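Abstracts open for the July workshop on short-sea and inland freight

The call for abstracts is now open for the Cladinstead Workshop on Short-Sea and Inland Freight, which takes place in July at the Cimberg Maritime Training Center. The full call was posted on 2022-02-27 and can be requested from the workshop office.

The program runs over 2 days. The first day covers port operations, vessel scheduling and the handoff between barge and rail. The second day is given over to inland terminals and ends with a visit to the container yard at Bumley, where the new rail spur went into service last fall. Places on the yard visit are limited to 24 and are assigned in the order that registrations come in. Visitors need closed shoes. Safety vests and helmets are provided at the gate.

Last year's workshop was held online and drew 186 registrations. This year the main hall seats 170, so in-person registration will close when that number is reached. The morning sessions will also be streamed. The afternoon sessions will not, as most of them are working groups.

Abstracts should be no longer than one page and may be sent as a plain document or a PDF. Please name the session you have in mind:

Session A – Berth planning and turnaround times
Session B – Low-water operations on inland routes
Session C – Crew training and certification
Session D – Data exchange between ports, carriers and customs

Session B is new. It was proposed by Jozef Hermans after several operators reported reduced loads on the Um in the dry months. He will chair it together with Drahomíra Hrnčiar, whose paper on draft limits and barge loading was presented online last year. Papers that include operating data from the past two seasons are especially welcome in this session. Carriers who do not want to be named may submit their figures without a company name.

So-yul Hong is again in charge of the review. Each abstract is read by two reviewers, and authors hear back by email. Accepted authors are then asked for a full paper of six to eight pages. Student papers go through the same review but pay the reduced fee.
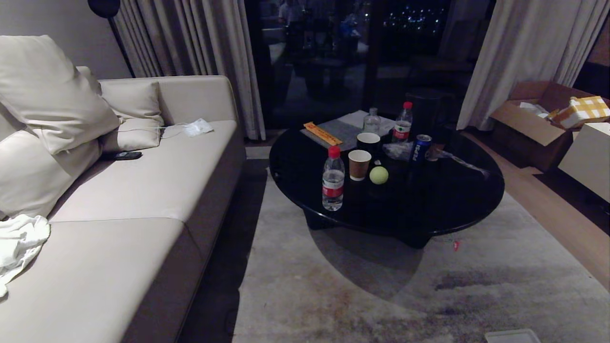
Speakers who cannot travel to Cimberg may present by video link, and this option is open for all four sessions. A short connection test with Issa Nassar will be arranged before the workshop. Please join the test from the place and on the device you plan to use for the talk. A laptop on a wired connection works best. Speakers who plan to present from home should sit at a desk or table of the right height; a leather sofa with a smartphone lying on the seat cushion is fine for listening to the stream, but slides need a larger screen and a steady camera. Slides are due at the office before the test, in case they have to be run from the hall.

Rooms have been set aside at two hotels within walking distance of the training center. The workshop rate applies to bookings made through the office only. A bus will run from Cimberg to the Bumley yard and back on the second day – there is no visitor parking at the yard.

Questions about registration, fees and invitation letters go to Loukia Stefanou at the workshop office. Authors who need a letter for a visa application should ask for it when they send in the abstract.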